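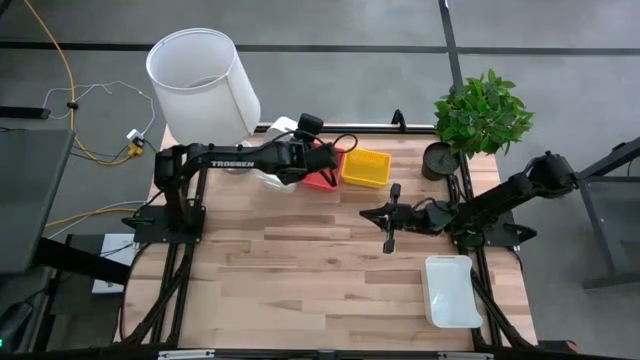
Light wood top with butcher-block style strips, black aluminum frame.

Grodell Oil for Wooden Tabletops

Grodell is a hard-drying oil for indoor wooden tops: kitchen counters, dining tables, work tables and desks. It goes inside the wood and leaves a soft, low shine. You can still feel the grain under your hand after it is dry.

We make it in our small workshop in Gundon. The recipe is from Şükran Tatlı, who was finishing tables for her father before she had her own shop. It contains linseed oil, a little carnauba wax and a drying agent without lead. The color is pale honey in the can. On light woods it gives a warm tone, on walnut it makes the brown deeper. If you want that your wood stays very white, please choose our Karaca oil, it has a small amount of white pigment.

How to use

Sand the top with 120 grit and finish with 180. Do not go finer, the oil will not enter well. Remove all dust with a dry cloth.

Stir the can slowly. Put a thin coat with a cloth or a short brush, always along the strips. Wait 20 minutes and wipe away everything what is still on the surface. A sticky table is nearly always a table that was not wiped enough.

Leave it for 24 hours, then give the second coat in the same way. End grain drinks more and may need a third. The table can be used lightly on the next day, but please keep water and hot pots away for one week.

Oily cloths can catch fire by themselves. Put them in water or spread them flat outside until they are hard.

Care

Wipe with a damp cloth and mild soap. When water does not make drops anymore, it is time for a new thin coat. For a single ring or scratch, sand only that place by hand and oil it again.

Sizes

Small can, 200 ml, for cutting boards and small shelves
Workshop can, 3000 ml, for joiners and schools

The Kindard cotton cloths are sold separately.

Delivery

Orders which arrive before Friday noon leave us the same day. In August the workshop is closed for two weeks and orders wait until we are back. We cannot send oil by air.

For questions about your wood, write to Elif Naz Gündoğdu at the order desk. Please tell her what wood it is and what was on it before (varnish must be removed completely).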